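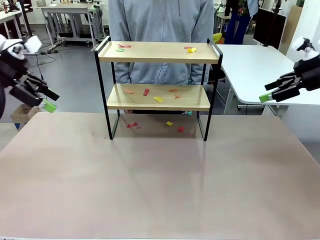
Gunhild Thygesen has been clearing up after other people's offcuts for 26 years, first at a packaging firm and now at Sarotent, where she looks after the shared worktables.

"Small bits are the worst," she says. "A big box gets moved when it's in the way. A scrap of red or yellow the size of your thumb can sit there until September."

She likes open shelves on a table, with a black metal frame and pale wood, two tiers at most. The raised rim at the back of the top shelf matters to her. "Things get pushed backwards when you reach across. With a rim they stay put."

Her routine starts at the top. She clears the upper shelf, then the lower one, then the table between the legs. "People forget underneath. You have to bend down and look from the back as well."

Colours are sorted afterwards, at the bin. Thygesen tried sorting as she went and gave it up within a week.

Would she add a third shelf? "No. You'd only fill it."

She keeps a tally of the pieces she picks up. Last year it came to 1,421, and she has told Sarotent she would like more trays.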